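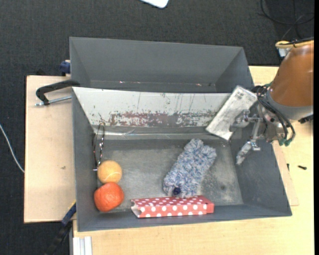
Tsoukalas Receiving replied that the duplicate lines were still present after the overnight sync and that the count sheet for storage area 28 could not be closed. The site asked whether staff should continue entering receipts or hold them on paper.

Status: Pending customer
Product: Temier Inventory, stock count module
Priority: 2
Updated: February 7, 2021

Support response
Please continue entering receipts as normal. Receipts are written to a separate table and are not affected by this fault. Do not close or reopen the count sheet until this ticket has been updated again.

We have reviewed the export attached to your earlier message. It contains 50 lines, of which 11 are duplicates. Each duplicate carries the same item code and storage location as its original but a different unit of measure (EA on one line, PK on the other). The module treats these as separate stock records and adds both to the on-hand total.

Actions taken
The unit conversion table was compared with the copy held at Joter. The two tables match.
The sync job was run by hand with logging enabled. No errors were recorded, and the duplicates were not removed.
A test item was created with a single unit of measure. It synced correctly, with one line.
The same item was then given a second unit. A duplicate line appeared at the next sync.

Finding
The setting "Keep alternate units on import" is switched on for your site. It was off by default when the site was first configured and appears in the change log as modified last May, during the move from Tevomico. The log does not record which account made the change – entries carried over in the migration show only the service user.

Requested from customer
1. Confirm that no department depends on alternate units for ordering. Purchasing should be consulted before the setting is changed.
2. Confirm a two-hour period in which no counts will be open.
3. Send a fresh export taken after the last receipt of the day.

Once these are received, we will switch the setting off, remove the duplicate lines and rebuild the on-hand totals. Count history will be kept. Adjustments already posted against a duplicate line will be moved to the original line and marked with this ticket's reference.

Customer comment
Purchasing confirms that alternate units are not used. The period requested is after close of receiving, any evening. Export to follow.

Support response
Thank you. The ticket will remain pending until the export arrives.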